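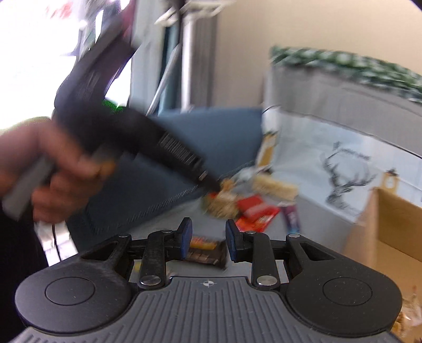 Ticket: Sofa crumb cleanup, two-handed task
Product: Fonley home manipulation, policy build 24
Opened by: Dalia Gaber
Assigned to: Abdelilah Kamel
Status: Open, reduced priority

Summary
Policy fails to finish "clear snacks, then vacuum seat" on fabric sofas. Wrappers are picked up in most runs. Crumbs are not.

Steps to reproduce
1. Place wrapped bars, unwrapped bars and loose crumbs on a fabric seat.
2. Start the task with the handheld vacuum in the left arm.
3. Let it run to timeout (300 seconds).

Expected: wrapped items removed first, vacuum started after.
Observed: vacuum starts while wrappers are still on the seat. Nozzle picks up film and stalls.

Log
Tuesday 09:40, Kamel. Reproduced at the Osten apartment. Same on the gray test couch, so upholstery color is ruled out.

Tuesday 11:15, Kamel. Training set has 1,129 sofa episodes. Most start with the vacuum already moving. Ordering is probably learned from that.

Tuesday 14:05, Gaber. Can we gate the vacuum on a wrapper detector? The customer at Jellcombe only needs seats done between guests.

Tuesday 14:30, Kamel. Tried it. Stalls stopped. New problem: unwrapped granola bars break when the fingers close, and the run ends with more crumbs than it began with. Lowering grip force drops the bar.

Tuesday 16:50, Gaber. Told Jellcombe wrappers yes, crumbs no. They will keep a person on vacuuming for now.

Next action: Kamel to retrain with reordered episodes and retest soft items separately.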